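# Moving an old iTunes library to an external drive without losing your playlists

My library had grown to 3167 albums' worth of files on a laptop that came with a small internal drive, and the "startup disk almost full" warning was showing up every morning. I moved the whole thing to an external drive, kept the playlists, ratings and play counts, and wrote down the steps as I went. These were done with iTunes 12.9 on macOS Mojave. Windows users can follow along, but the menus and folder locations are a little different.

Set aside an evening. The clicking is short, the copying is long.

## What you need

- An external drive with more free space than your library takes up now. Leave room to grow.
- A second place to keep a backup while you work. Time Machine is fine.
- Your Apple ID password, in case iTunes asks you to authorize the computer again.
- A power adapter. Don't do this on battery.

I named the new drive Drovholm. You can call yours anything, but pick the name now and leave it alone. iTunes stores the full path to each song, and that path includes the name of the drive. If you rename it later you may end up with a column of gray exclamation points.

## Format the drive

Many drives come formatted for Windows, and a Mac may be able to read them but not write to them. Open Disk Utility, choose View > Show All Devices, select the top-level entry for the new drive and click Erase. Use Mac OS Extended (Journaled) for a spinning drive. APFS works on an SSD, but older Macs can't read it, so if the drive might ever be plugged into a machine running El Capitan, stay with Mac OS Extended.

Set the scheme to GUID Partition Map.

Check twice that you've selected the right drive. Erase does what it says.

## Consolidate first

This is the step people skip. Over the years, some of your songs may have been added to iTunes without being copied into its media folder. They could be on the desktop, in Downloads, or in an old folder from a previous computer. iTunes plays them from wherever they are, and if you move only the media folder, those songs get left behind.

1. Open iTunes.
2. Go to File > Library > Organize Library.
3. Check "Consolidate files."
4. Click OK and wait.

Consolidating makes copies. It doesn't delete the originals, so you need enough free space on the internal drive for whatever is scattered around. If you don't have that space, go to iTunes > Preferences > Advanced, click Change next to the media folder location, and pick a new folder on the external drive. Then consolidate. The files will be copied straight to the new drive. That route leaves your library file on the laptop, and some people prefer it that way. The rest of this page assumes you want everything in one place.

Mine took most of an hour. The progress bar sat still for long stretches and then jumped ahead.
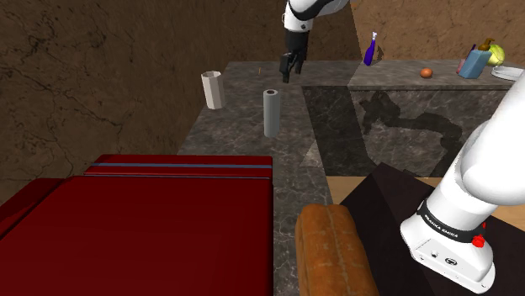
When it's finished, scroll through your songs and look for exclamation points. Each one is a file iTunes can't find. Double-click the song and iTunes will offer to let you locate it. If you find one missing track from an album, iTunes will usually ask whether it should use that location to look for the others. Say yes.

I had a Candora folder full of live recordings that had lost its link years ago, and pointing iTunes at one track brought back the other 30.

If a file is really gone, delete the entry now. There's no point in carrying dead entries over to the new drive.

## Back up

Run a Time Machine backup, or copy the iTunes folder to some other disk. On a Mac it's in your home folder, under Music. Copy the whole iTunes folder and not only the part called iTunes Media. The small files next to it matter more than they look:

- **iTunes Library.itl** is the database. It has your playlists, ratings, play counts and the dates you added things.
- **iTunes Library.xml** or **iTunes Music Library.xml** is a copy in a format other apps can read. You may not have one unless you turned on sharing with other applications.
- **Album Artwork** holds the cached covers.

Don't go on until the backup has finished.

## Copy the folder

1. Quit iTunes. Use iTunes > Quit iTunes and don't just close the window.
2. Open a Finder window and go to your home folder, then Music.
3. Drag the iTunes folder to the external drive.
4. Wait until the progress window closes.

Don't let the Mac go to sleep while it copies. You can set this under System Preferences > Energy Saver, or open Terminal and type `caffeinate`, then press Return. Press Control-C when you're done.

If Finder stops with an error about a file it can't read, make a note of the file name. One bad file can stop the entire copy. Move that file out of the folder and start the copy again. I had one of these, a podcast from years back, and I threw it away.

You can also use a sync tool that picks up where it left off. I used Restow for the second half of my copy after the cable came loose. It skipped the files that were already there and finished the rest. Any tool that compares sizes and dates will do the same job.

## Point iTunes to the new library

1. Hold down the Option key and click the iTunes icon in the Dock.
2. Keep holding until you see a window with the buttons Quit, Create Library and Choose Library.
3. Click Choose Library.
4. Go to the external drive, open the iTunes folder, and choose it.

On Windows, hold down Shift instead of Option.

iTunes should open and look the same as it did before. That can be a bit misleading, because it may still be playing the old files. Right-click any song, choose Song Info, and click the File tab. The location at the bottom should start with /Volumes/ and the name of your drive. If it starts with /Users/, the library is still looking at the internal disk.

If that happens, open Preferences > Advanced and check the media folder location. Change it to the iTunes Media folder on the external drive and click OK. iTunes may ask if you want to move and rename files. Let it, and then check a few songs again.

## Test it before you delete anything

Rename the old folder on the internal drive to something like "iTunes old." Don't trash it yet. Now play songs from different parts of the library: something you bought, something you ripped from a CD, something that came from a download. Open a couple of smart playlists and see that the counts look right. Sync a phone if you normally do.

A reader of my earlier post on this, Sadao Katayama, wrote in to say he kept the old folder for 10 days and found 3 voice memos in it that hadn't made it across. I'd do the same. Use the library as you normally would for a week or more. When you're satisfied, delete the old folder, empty the Trash, and restart.

The free space might not show up right away. Time Machine keeps local snapshots on the internal drive, and macOS clears them in its own time.

## Living with the external drive

Plug in the drive before you open iTunes. If the drive isn't there, iTunes will either complain that it can't find the library or, if you only moved the media folder, quietly switch back to the default location. In the second case anything you add goes to the internal drive. Plug the drive back in, restart iTunes, check the location in Preferences, and consolidate again to pull the strays over.

Eject the drive before you unplug it, and quit iTunes before you eject. If macOS says the disk is in use, look for iTunes Helper in Activity Monitor and quit that too.

Add the new drive to your backups. Time Machine leaves external drives out by default. Go to System Preferences > Time Machine > Options and remove the drive from the excluded list. Your backup disk has to be big enough for both.

## If something goes wrong

**"The iTunes Library file is locked."** Usually a permissions problem. Select the external drive in Finder, choose File > Get Info, and check "Ignore ownership on this volume" at the bottom. You have to click the lock first.

**The library opens empty.** You probably clicked Create Library. Quit, hold Option, and choose the right one. The empty library can be deleted.

**Artwork is missing.** Give it some time. If covers are still blank the next day, select the albums and use File > Library > Get Album Artwork. It won't find everything. My Takagi albums never had covers in the store, so I pasted those in by hand.

**Songs play with a pause at the start.** The drive is going to sleep. Uncheck "Put hard disks to sleep when possible" in Energy Saver. Some drives have their own sleep timer that ignores this setting – check the maker's site for a utility.

*Last updated Wednesday, January 23, 2019. Changed the section on Mojave snapshots and fixed the menu name for consolidating.*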